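Lenance Film Fund – Slate Development Award
Second progress report from the producers of Dernarness
2026-09-22

1. Where the project stands

Dernarness is still a horror feature, still set almost entirely in one family house, and still not fully financed. Your last note asked us to be plain about what has moved and what hasn't, so this report tries to do that.

The script has reached its third draft. It is shorter and less busy than the one you funded. We cut the prologue, the priest and most of the flashbacks. The ending is better than it was, but we don't think it works yet. The last reel asks the audience to accept that the older sister has known about the cellar all along, and two of our three outside readers did not accept it. The third reader liked everything, which was pleasant and not much use.

2. Casting

We have no signed lead. The previous report described a well-known actor as "attached." We would like to withdraw that word. There was a meeting and a friendly message afterward, and then his agents asked for a start date we could not give. Since then he has announced two other horror pictures. We doubt he will do a third, and we doubt the audience wants him to.

The parts of the two sisters have gone better. We saw 23 performers on tape and called 3 back. We have a first choice for the younger sister and would like to make an offer once the money for it exists.

3. Costume and bedroom material

The bedroom scenes take up more of this draft than any other set, and the costume and bedding tests were paid for out of your award.
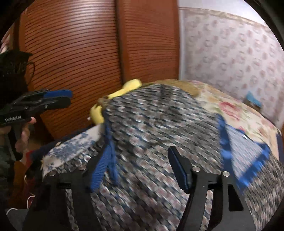

Patterned fabric on the bed.

Our worry with patterned fabric is a practical one. In low light a dense print can turn to mush, and the camera tests we have seen so far do not settle the question. The designer is for it and the cinematographer is against. We have asked for one more test at the light level the script calls for, and we will go with plain cloth if that test is no clearer than the last.

4. Financing

Flitesex, the streaming service named in our application, has renewed its letter of interest. We would caution against reading much into it. The letter has no figure in it, it can be withdrawn at any time, and Flitesex has sent similar letters to several other horror projects this year. It does help in conversations with sales agents, up to a point.

Mohmand, our regional co-producer, has confirmed its share in writing, subject to the shoot taking place there. That is the only third-party money we would call solid. The shoot is planned for 16 days, down from the original schedule, and the savings come mostly from losing the prologue and one night exterior.

5. The market

The application argued that horror was having a moment and that we should hurry. We are less sure of that now. Every studio with a star and a gap in its calendar seems to have a haunted house coming, and most of them are horror comedies with songs and a sequel already promised. Ours has no jokes to speak of. That may set it apart, or it may make it hard to sell.

We ran an online survey on the title and a one-line pitch and received 1,022 replies. Most people said they would "probably" watch the film. People say that about most films. The more useful finding was that very few could spell the title after reading it once, and we are looking at other names.
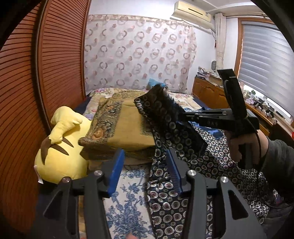

Navy garment with black fluffy trim, and the blue floral bedsheet.

6. Spending

Spending is within the award. Script costs ran over because of the extra draft, and travel came in under because two location trips were combined. The detailed ledger has gone to your office separately. We have not drawn on the contingency and do not expect to before the next report.

7. What comes next

In October we plan to:
– deliver a fourth draft with a new final reel
– finish the low-light fabric test
– agree on a title, or agree to stop looking for one
– get a yes or a no from Flitesex, with a number attached

We are not asking for the second payment early. If the fourth draft has the same problem with the older sister, we would sooner push the shoot back than start with an ending we don't believe in – and we would tell you so before committing any more of the award.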